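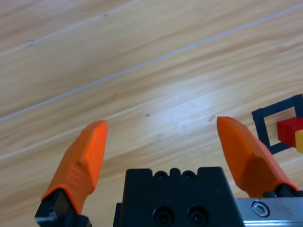 In praise of a table I have been rude about

Saturday, June 18, 2022

The table came from a second-hand place in Nolatier called Dollby, and it cost me $284 plus a favour I am still repaying. The man on the counter told me the finish was "forgiving". I have since learned that a glossy honey-coloured finish forgives nothing. It glares at you. On a bright day there is a white patch in the middle that you can't look at directly, and when you move your chair to get away from it, it comes along.

Then there are the little dark specks. I have gone at them with a fingernail, a damp cloth, a plastic scraper and a product whose label promised to lift anything. They are still with us. The seams between the boards are pale and thin and I quite like them, except that crumbs like them too.

I was going to sand the whole thing back in December. I bought the paper and a mask. Then it was forty degrees and I lay on the floor instead.

What I did manage was a square. It's black tape, stuck straight onto the wood, and it took me 3 goes, which you would not guess from looking at it because it is still crooked. The idea was that blocks would live inside the square and the rest of the table would be for grown-up things, such as bills. The yellow block took this as a suggestion. It sits half in and half out, leaning on its red neighbour like somebody waiting for a tram.

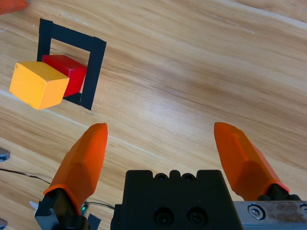 The colours, ranked

Red is the good one. It has a proper shine on it, a deep crimson, and it looks as if it was made by someone who was being paid.

Yellow is my favourite regardless. It's chunkier, it has gone a bit mottled, and it has dents in the paint and soft corners. Every set of blocks has one that does all the work. If I had to guess which one had been dropped on the tiles most often, I would not need long.

Green is round, so it's no use to anybody building a wall. It does make a decent top for a tower, and it is the one I find under the couch.

I looked up what a new matching set would cost from the Luangrath catalogue and closed the tab again. The old ones stay.

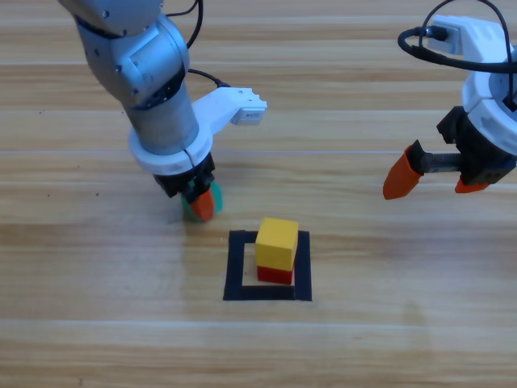 Carys Whitlam

A reader asked after the last post whether tape marks a finish like mine. I don't know yet, as I haven't been game to peel it. My neighbour swears by eucalyptus oil on a soft rag, left for a minute and wiped with the grain. I'll try a corner next weekend, probably the bottom one, and report back if the table is still speaking to me.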